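Bench lead wanted, returned goods room, Rowlands

Hi, I'm Lucienne Arnaud and I run the returns room at Priklow. I'm looking for one more person to join us in May, 30 hours a week, mornings if you like mornings (I do, most of my crew don't!).

We used to sort every returned toy by hand. I did it myself for years, and my shoulders can tell you all about it. Now the arms do a lot of the picking up and putting down, and the job has turned into something else: setting out the pieces, watching how a grasp goes, stopping things when they look wrong, and writing down what happened in words the next shift can follow. 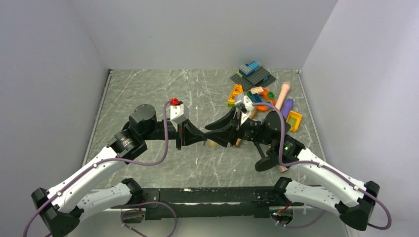 It took us a while to like it, I'll admit. Colm Dolan, who trains everybody new, missed the chatter across the sorting tables, so we moved the benches closer together and got most of it back. No one lost their place here when the work changed, and pay went up one grade for anyone who finished the 27 hours of training. You'd get the same deal, with the training paid.

You don't need to code. I'd love someone patient who speaks up early and doesn't mind doing the same small thing many times over. Warehouse, daycare, repair shop, kitchen – all good backgrounds!

Send me a few lines about yourself by 10 February 2021, quoting job 281, or drop a note at the Priklow front desk. Colm will call you to set up a visit.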